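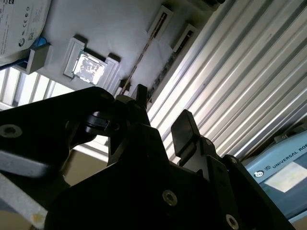

Vuvbridge Shared Workshop - Automation Group
Kulero build, course notes, session 7: taking a desktop computer apart by arm

These notes assume the tray is bolted down and its position has been taught. If the bench has been moved, redo the tray frame first. The Kulero programs store every pick and place relative to one corner of the tray, so an error there is carried into all of them.

1. Processor nest

The chip sits on a raised bracket with stepped walls. Approach with the fingers open, stop 12 mm short, then move at slow speed. The walls locate the chip but do not clamp it, and any sideways load during closing will lift one edge. Close on the sides of the chip only. Keep the fingers off the face of the heat spreader.

2. Reaching into the case

The case lies on its side with the panel off. Plan each move from a safe point above the power supply, which is the tallest obstacle on that side. Loose wiring is the main cause of stopped runs. The log for the Kulero build holds 3,532 attempted moves, of which 621 were stopped by the force limit, most of them over the cable bundle beside the board.
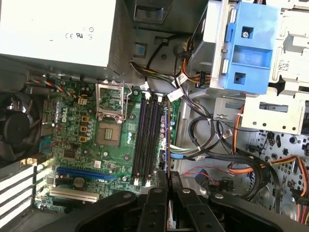 One comment on the draft of this section was that the force limit is set too low, and that a stop on every brush with a cable teaches people to ignore stops. It was suggested that the limit be raised for moves above the board and kept low for moves below the top of the memory slots. Both values are now in the settings file. Use the lower one until your own path has run clean.

3. Connectors

Grip the plug body and pull along its axis. Do not grip the cable. A latched plug needs the latch pressed before the pull starts, so check the finger angle against the latch side at the teaching stage.

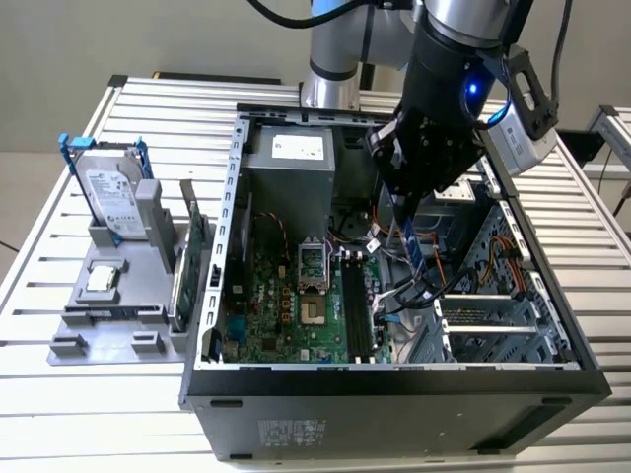

After the pull, retract in a straight line for at least the length of the plug before turning the wrist. Turning early drags the lead across its neighbours. Drive, expansion card and processor each have their own place in the tray, and the program will not check whether a place is already full.

4. Memory

Hold the module by its long edges, level with the board. The grip point should be recorded from the notch and not from the end, as the two ends differ in distance from it. 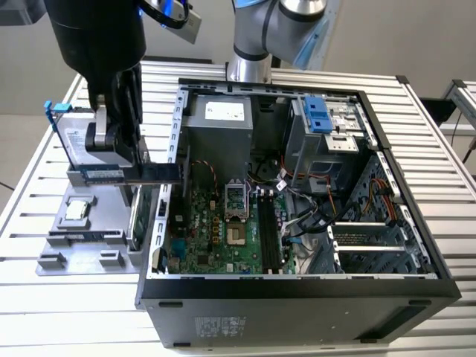

Turn the module upright only when it is clear of the case walls. For fitting, line up over the slot, lower until contact, then press in force mode. Release before retracting.

Before session 8: export your waypoints and put the Pirnier finger pads back in the Vasylenko drawer.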